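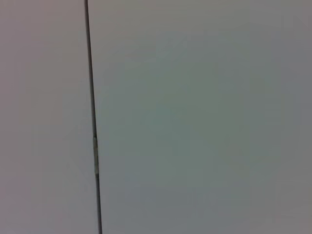 Jun 8, 2022 — panel gap and zip bags

Dark line between the two gray panels still leans, and there's a small step at the pale fitting. Sutter says shim it. I doubt a shim fixes a lean.

Bag trial next. Clear one with the green zipper, laid flat on the white table. 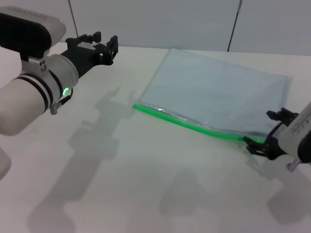

Giltis claims 3000 closures per bag. Who checked? Annelies Stöckli wants 16 bags tried before we order more. Fine, but I'd keep the old clips until then.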